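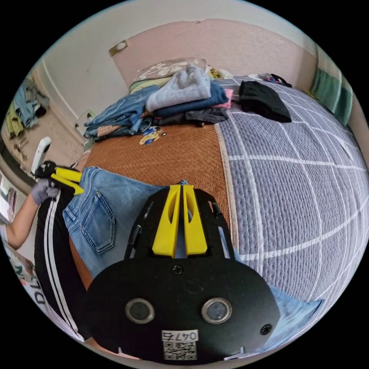 Week four, then, and the question I promised we'd get to: can a machine do the laundry yet? I don't mean the washing, which we sorted out before most of you were born, or even the drying. I mean the bit afterwards, when there's a heap on the bed and somebody has to turn it into piles. I've picked folding for this session because everybody in the room has done it and hardly anyone thinks it's hard. Take one pair of pale blue jeans, lying across a woven mat with two yellow fingers coming at them from one side and a second pair coming from the other. You know straight away which end is the waist. You'd find the back pocket without thinking, work out whether you're looking at the front or the back, and pick a place to grab. A machine has to get all of that from a blue shape that will be a different blue shape the moment it's touched.

If you missed last Tuesday, we talked about rigid things. A mug is the same mug wherever you put it. Give me its position and which way it's turned and I've told the machine nearly everything it needs to know. Cloth doesn't work like that at all! There's no short list of numbers that tells you how a jumper is lying. Write that down, please, it comes up again in week seven and in the coursework.

What makes folding hard

First there's seeing. Half of any garment is hidden under the other half. A leg tucked beneath a leg looks a lot like one wide leg, and a navy top on a black one can look like a single dark lump even to me (and I've had my glasses changed).

Then there's grabbing. Two stiff fingers are good at pinching an edge, if they can find one. They're much worse at picking up one layer and leaving the next one behind. Try it at home with two rulers and a tea towel, I mean it, it takes five minutes and you'll learn more than you will from my slides. Most people either get nothing or get the lot.

Denim is kinder than you'd expect, by the way. It's thick, it stays more or less where you put it, and the seams give you something to aim for. The trouble is the weight. Lift a pair of jeans by one corner and the rest swings down and folds itself up in some way you didn't ask for. Thin T-shirts have the opposite problem: light as anything, but they cling, and they crumple if you so much as drag them.

And then there's knowing when you've finished. I fold my own jeans in half along the legs and then in three. My sister rolls hers. Neither of us is wrong (she is a bit), but a machine needs somebody to decide.
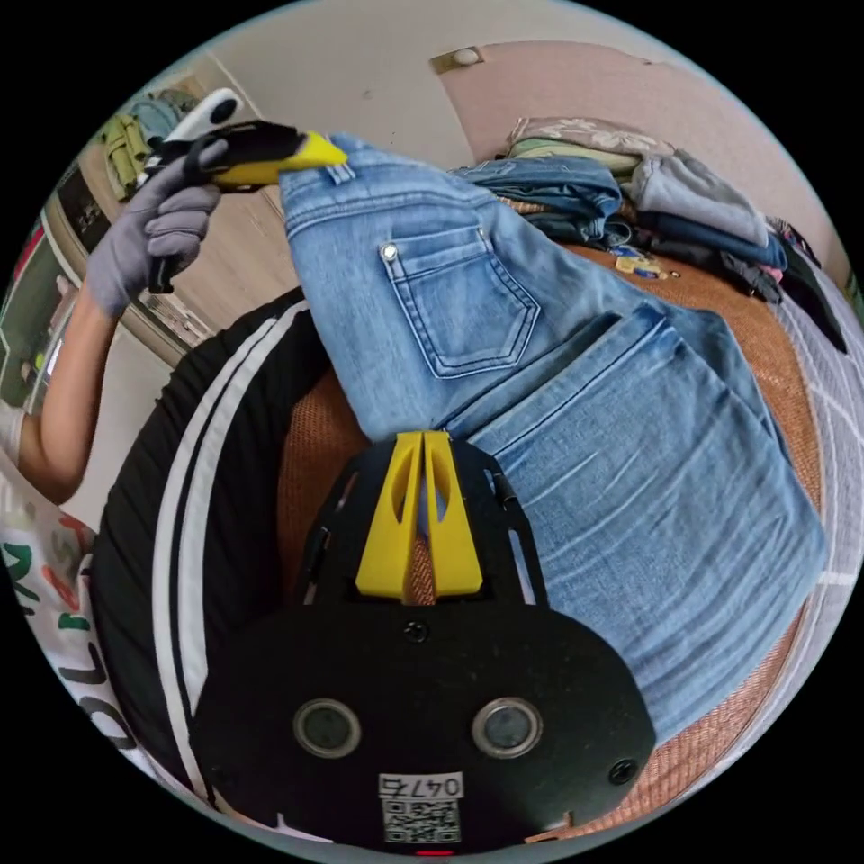

Two hands matter more than people think. With one hand you can pull a garment about and flip bits of it over, and there's some lovely old work done that way. With two you can hold the waistband still while the other hand moves, or pull against yourself to get a crease out. Nearly everything you do with clothes, you do by holding one place and moving another. Have a look at yourself next time you're putting a duvet cover on.

The Ploltel trial

This is the one Remo Marras told us about when he visited, and several of you asked for the figures. Ploltel ran a folding station with 2 arms, in a small commercial laundry in Tralness. Over the trial it was given 1242 items, mostly towels and plain trousers. It needed a person to step in on 370 of them. The towels went well, the trousers went all right, and anything with a hood was hopeless. The average trouser fold took 70 seconds, and the women on the next table were doing them in the time it takes to say so.

So is that a success? Cengiz Işık from Zatside thinks it is, and his argument is worth hearing: a laundry runs all night, and slow is fine if you're not paying attention to it. My own view is gloomier. If someone has to come over for 370 items, someone has to be there, and now they're being interrupted as well. Where I'd agree with him is on towels. Flat, square, all the same size, arriving one at a time — I think that job is more or less done.

A bedroom is another matter. There you've got jeans in with sweaters, something striped, something crumpled, a pillow behind it all, and no two days alike.

For next week

Read the Coşkun chapter on handling soft materials, up to the section on bags. Skip the maths in the middle unless you like that sort of thing.

Then fold one pair of trousers, slowly, and write down every place you touched them and with which hand. One side of paper is plenty. Bring the trousers if you want to, last year's group did and it was chaos, but very good chaos.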